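Robot on the cloth line — anyone else had this at theirs?

darum_nights
So they've put an arm on cloth folding at our place. Laundry side, we do the cleaning cloths for Vander and a couple of others. Started in October. 16 of us on lates before, now four moved over to "minding". Same money so far. Anyone been through it?

kettle55
Yes, at Bouchard. Minding is harder than folding imo. You stand there waiting for it to go wrong and you cant chat cos you're watching. My feet are better, my head's worse.

AaliyahM
Disagree, sorry. Fifteen minutes of folding used to set my wrist off. Now I load, check corners, done. I'd not go back.

darum_nights
Fair on wrists. But the checking is the job now. Grey microfibre is the worst, it goes for a corner and bunches it up, then you've got to decide if that counts as a good hold or not. Blue tape on the fingers and all, still a judgement call every time.

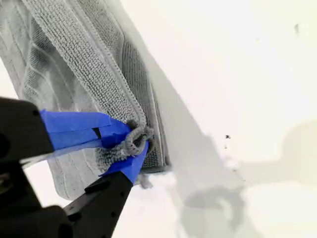

And the judgement calls don't go on the sheet. Sheet just says 1723 cloths, well done everyone. No box for how many I pulled flat by hand.

kettle55
THIS. Write them down yourself. We did and got a second minder out of it

c_beaudoin
Supervisor here (different firm, Endov). If you don't log the fixes we think it runs itself. Not being funny, tell us.

darum_nights
We did tell you lot — got told to put it in the suggestion box

AaliyahM
Ask for a column on the sheet, not a box on the wall. Took ours one shift to add it.

darum_nights
Will try that tomorow. Back on at 4, ta all

Related threads
Lates allowance when your job title changes
Wrist supports, which ones last?
Lint everywhere, filters or fans
Endov induction, what to bring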